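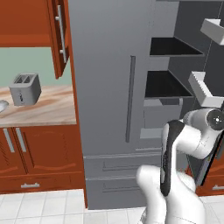 Lodier Robotics Lab
March

4. Evaluating the Skoketti Kitchen Kit

We came to the Skoketti kit after a long stretch of building our own kitchens by hand, and I will admit that we came to it hoping to be pleased. Anyone who has spent a winter getting cabinet hinges to behave in a simulator will know the feeling! The kit is sold as a subscription, with rooms, furniture, appliances and a ready-made arm controller in one download, and the vendor promises that a small group can be running trials on the first afternoon. We were, more or less (the license server took its time, and one of us had the wrong graphics driver).

Our plan was a modest one. We ran 400 trials in total with the Zapata policy, which we have used in earlier work and whose bad habits we know well, and we kept the default physics settings throughout, so that other groups could repeat the work without writing to us for a settings file. Each trial was stopped after 100 seconds. We drew the tasks from the kit's own list, leaving out those that call for two arms.

4.1 Grasping and carrying

Figure 3. Bottle held upright between the gripper fingers, with the island behind.

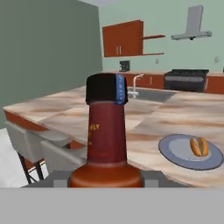 Grasping is where a kit like this earns its subscription or loses it, and we spent more time on it than we had meant to. The contact model is generous without being silly, and tall items with narrow necks were handled far better than in the package we used before, where they liked to spin off across the room. We did find that friction values vary from one object family to the next in ways the manual doesn't explain, and we ended up keeping our own little table of them, which we are happy to share with anyone who asks.

4.2 Working close to walls

Placing and picking near a wall was harder going. The planner supplied with the kit leaves a 20 millimeter margin by default, and that is a sensible choice for most of a kitchen but a tiresome one at the back of a counter. Lowering it is easy enough, once you have found the right page of the manual.
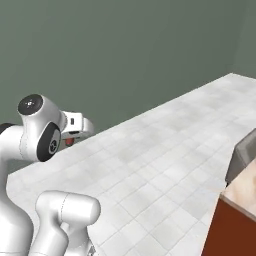
Gulen, reading an early draft of this section, remarked that the margin ought to be set per surface, and that a single value for the whole room would always be too cautious in one place and too bold in another. We agree, and have passed the request on to the vendor.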